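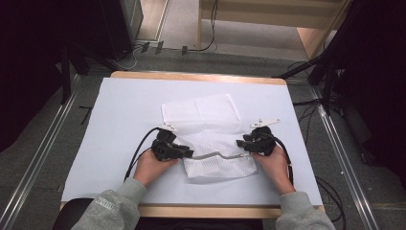 Fig. 1. Mesh bag on the work surface, hand-held grippers at either side of the fabric.

Handling Thin Fabrics: Failure Notes
Unit handout, Skonura teaching cell
Revised Jan 31, 2022

1. Purpose
These notes cover a fault recorded on the Skonura cell during bag handling and the changes made afterwards. They assume you have read the handout on jaw geometry and grip force. Bring both to the practical.

2. The task
The task is to take a mesh bag lying flat, grip it at two places, lift it clear of the surface and fold it once. Demonstrations are given by a person holding one gripper in each hand. The arms then repeat the motion with grippers of the same type.
Mesh is an awkward material for three reasons:
• it is thin, so the jaws close almost fully whether or not they hold anything
• it is open, so a jaw tip can pass through the weave
• it is soft, so a pull at one point moves cloth some distance away

3. The fault
In July the cell was running lifts without an operator at the bench. On lift 31 the right arm closed on the bag and reported a good grip. The left arm did the same. Both arms rose. The bag came up on the right side only, swung, and caught on the left jaw by a few threads. The left arm carried on to its fold position and the fabric tore. The right arm then stopped on its force limit.
The left arm did not stop. It had no load on it and therefore no reason, in software, to do so. It stayed live until the emergency stop was pressed.
No one was hurt. The bag was scrapped and one jaw pad was replaced.

4. Cause
4.1 Grip check
The controller judged a grip by jaw position alone. If the jaws stopped before the fully closed position, the grip was marked as good. The difference between closed on mesh and closed on nothing was smaller than the play in a worn pad. The left pad was worn. An empty jaw was therefore marked as holding cloth.

4.2 Snagging
The jaw tip had gone through the weave during the approach. A snag can carry a small load for a short time and then let go, or it can hold and tear. Neither case is a grip. The check could not tell them apart.

4.3 Separate stops
Each arm had its own force limit and its own stop. A limit stop on one arm was not passed to the other. This is the more serious finding. A torn bag costs little, but a live arm beside a stopped one is a hazard, as a person walking up to the bench may take both to be stopped.

5. Changes made
• Jaw position is now read together with motor current. Both must fall in the set band.
• A test lift of 30 mm is made before the main lift. The load on each arm is compared, and the cycle ends if one side carries nothing.
• A stop on either arm stops both.
• Pads are measured at the start of each teaching week and the reading is entered on the pad sheet.
The test lift adds time to each cycle. This was accepted.

6. Points for demonstrations
The same fault can be taught by hand. A person feels a poor grip and corrects it without thinking, and the record then holds a small wrist movement with no stated cause. When giving demonstrations:
• bring the jaws in along the surface where possible, with the tips clear of the weave
• take up a fold or a doubled edge in preference to a single layer
• if the mesh snags, open the jaws, put the bag down and mark the take as failed
• keep the gripper cables slack and clear of the jaws
Failed takes are kept. They are stored apart from the good ones and are used to set the band in section 5.

7. Open matters
The Clurnport cell uses the same controller but longer jaws. The current band has not been tested there and should not be copied across. Drawstrings and cords are not covered by the present check – a cord held without the cloth gives a reading inside the band.

8. Work for the practical
Draw a fault tree with "arm live after partner stop" as the top event. Include at least one branch that does not begin with pad wear. Then write the restart procedure for a two-arm stop, stating who may clear it and from which position.

Reading: Skonura cell manual, sections on limits and stops; Clurnport pad wear sheets.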